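Getting the grasp planner to stop knocking things over in sim

Quick notes from Tuesday, mostly for Girish and Henok but put up here as people keep asking. Assumes you've got Wurneo built and the Franka model loads without errors. If it doesn't, fix that first.

1. Pull the latest config. Old one has the gripper frame rotated, wastes an afternoon.

2. Set the seed to 314. Any seed will do but then your logs won't match mine.

3. Load the tabletop scene, wait for physics to settle. Objects drop a tiny bit at the start. If you grab poses before that they're all slightly high and the fingers close on nothing.

4. Collision padding. Default is 30 mm, far too fat for a cluttered table — the planner just says no path and gives up. Try 2 mm for the target, leave the rest at default, then bring the rest down bit by bit untill it finds a route.

5. Pre-grasp pose straight above the target, fingers down. Check it by eye in the viewer before running the descent. Do not skip this. Vandana skipped this.

6. Descend slow. Cap the speed on the last stretch only, otherwise every run takes forever.

7. Close on force, not on width. Round things roll off if you close to a fixed width, flat things are fine either way.

Errors you might see: 1058 means the planner timed out, usually padding again. "No IK solution" near the table edge — move the target in, or turn the wrist and retry.

Stop at the pre-grasp pose the first few times and orbit the view a bit, side on is best for checking teh height. Then let it go down.
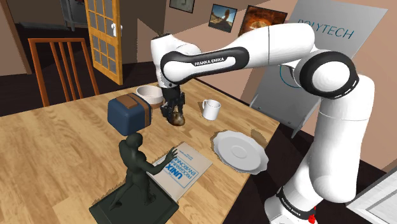
Once that works save the state, so you can restart from there and not from the home pose. Placing is a seperate page, Ritu has the draft.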